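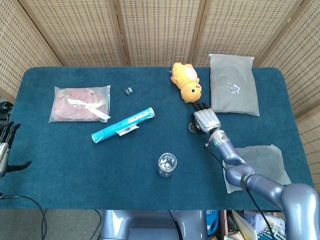
right hand won't let go - anyone else?

tk_benchside
Second time since October. Right hand closes on the plush toy, gets the open command, just stays shut. No fault code, wrist light stays green. Had to hit the stop and peel the fingers off. Running the Grerkis hand firmware, 4 days uptime.

maroo330
Heat. Ours locks up after 60 minutes of grasps. Let it cool.

tk_benchside
Not heat, it was 9 grasps in. Hand was cold.

Wellington Brandão
Check the cable along the forearm. We had one at Salinas pulling tight at full reach, open command got dropped. Light was green the whole time.

maroo330
a cable would throw a fault tho

Wellington Brandão
Ours didnt.

pell_k
Why are you peeling fingers by hand?? Cut power to the arm first. Stop button only holds position on the Clerau controller.

tk_benchside
ok fair. Didn't know that. Will reseat the cable tonite and rerun, glass cup comes off the table first

Comments (2)

dorsey: same thing on a Brindirov arm, left side only

ninaq: did the cable fix it?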